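Filed under: Course Notes > Intro to Robotics > Field Visits

Week 12 handout: notes from the Lalgate open day

Thanks to everyone who made it out in May! For those who missed the bus, these are my notes, tidied up a little. Read them before lab 3.

We spent most of the morning with Nandini Chacko's group, who do two-arm manipulation. She ran the first half of her demo in simulation, on the big screen, and I'm so glad she did, as you could stop the world and ask questions. The view is from the robot's own body, looking out past its two arms at a table with small things on it. Try planning a reach from there and you'll see why we spent two weeks on coordinate frames! 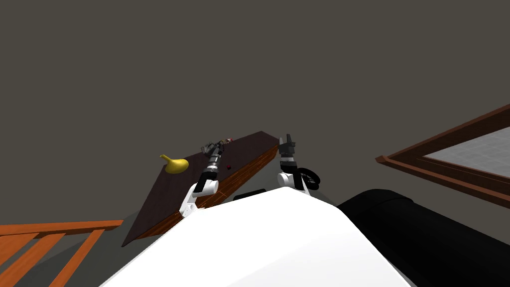
Her main point was about grippers. A hand with several small fingers can wrap around an awkward shape, but every joint is one more thing to control. Two fingers are far easier to plan for, and you pay for it with round objects, which love to roll away. Think about how you'd pick up a pear, then a cherry. Would you use the same grasp? The same approach angle?

The group logged 1,256 simulated grasps for the demo task. Ask yourselves what a simulator might get wrong about friction (this will come up in lab).

To do: sketch a grasp for one large and one small object, one page, and mark the contact points. Bring it to room 29.

Related
Statari arm: joint limits worksheet
Wyss room booking for project teams
Jaserik simulator setup notes
Week 11: inverse kinematics recap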